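Forum > Laundry and Clothes Care > Folding and Storage

Polo shirts: folded or hung? And how do you keep the collar alive

nayeli_arango
Posted 2018-05-18

Hello to all. I have read this forum for a long time but it is my first topic, so please excuse my English, I learned it as an adult.

My question is about shirts with short sleeves and a collar, the kind with a few buttons at the neck. My husband has 14 of them and he wears them to work. Until December we had a large closet and all of them were on hangers. Now we have moved to a smaller apartment, and the closet is for coats and for my dresses. The shirts must live in a drawer.

I fold them on the bed, because the table is too narrow for the sleeves. I put the shirt with the front up, I open the collar, and I make the fabric flat with my hands. Then I turn it over and fold.
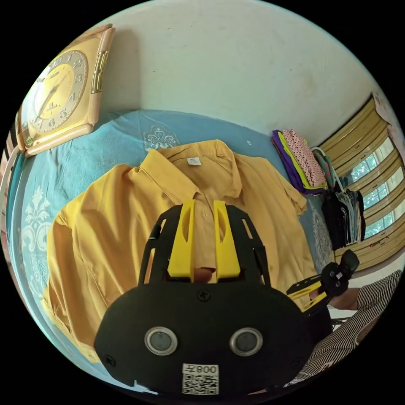 pegline: Nayeli, I would stop opening the collar at all. Fold it down the way it is worn, close the top button, and only then turn the shirt on its face. If the collar is up when you start, it gets a crease in a place where you don't want one, and after a week in the drawer you need the iron.

nayeli_arango
Thank you pegline. I open it because I want to see that the neckband is flat on the inside. With the yellow ones it likes to roll. But perhaps I can look first and then close it. How many buttons do you close, all or only the top?

pegline: All of them. On a polo it is two or three, it takes no time.

drawerful
I disagree with the buttons. Closing the top one pulls the front out of shape if the shirt is stacked under others. I close the second one and leave the top open. My stack is six high and the collars stay fine.

Also, don't stack them. Fold in thirds, then in half, and stand them up in the drawer like files. You see every color at once and there is no weight on the collar.

pegline
You just wrote that your stack is six high, and then you wrote don't stack them. Which is it?

drawerful
Stack for the winter ones on the shelf, files for the drawer. I should have said this more clearly.

mo_from_vetmont
I work at the alterations counter at Vetmont and we fold knit shirts every day. What we do:

Front down, collar toward you or away from you, as you like, but always the same.
Fold one side to the middle of the back, lay the sleeve straight down along the body.
Same with the other side.
Hem up to the collar, in two folds if the drawer is low.

The sleeve is where most people lose the shape. If it stays out at an angle you get a thick corner and the pile leans. I would also smooth it twice, once before you turn it and once after. Knit moves when you turn it.

nayeli_arango
This is very useful, I never did the second smoothing. I tried it now with three shirts and they are more even. One question more: does a soft surface make it worse? My bedspread has a pattern that is a little raised, and I have the feeling that the shirt does not slide on it.

mo_from_vetmont
A bit of grip is good for you. On a slippery cover the back goes one way and the front goes the other. What is bad is a soft mattress, if you press too hard in the middle.

kettle_and_twine
I will be the one who says it: hang them. Fourteen shirts need very little rail if you use thin hangers. I bought the Okico ones, 26 in a pack, and everything fits behind the door.

drawerful
Hanging a knit polo gives you points at the shoulders. I have lost good shirts this way.

kettle_and_twine
Not with a wide hanger.

drawerful
You just recommended thin ones!

pegline
Now we are even, drawerful.

kettle_and_twine
Fine. Thin with a rounded end. Mine have no points after two years, so I stay with my opinion.

nayeli_arango
I understand both sides, but behind our door is the ironing board - there is no place. I will try the files in the drawer. Does anybody use a divider? I saw one from Kubo and one from Zedell, and I can't tell the difference from the shop page.

pegline
I have the Kubo. It holds, but measure the inside height of your drawer first. Mine scratched the top until I cut it down. A shoe box without the lid does the same work.

nayeli_arango
I have many shoe boxes. I will begin with this and write here in some weeks how the collars are. Thank you to everybody, also for the hangers.

mo_from_vetmont
Put the folded edge up and the hem down in the box. Otherwise you pull one out and the next one comes with it.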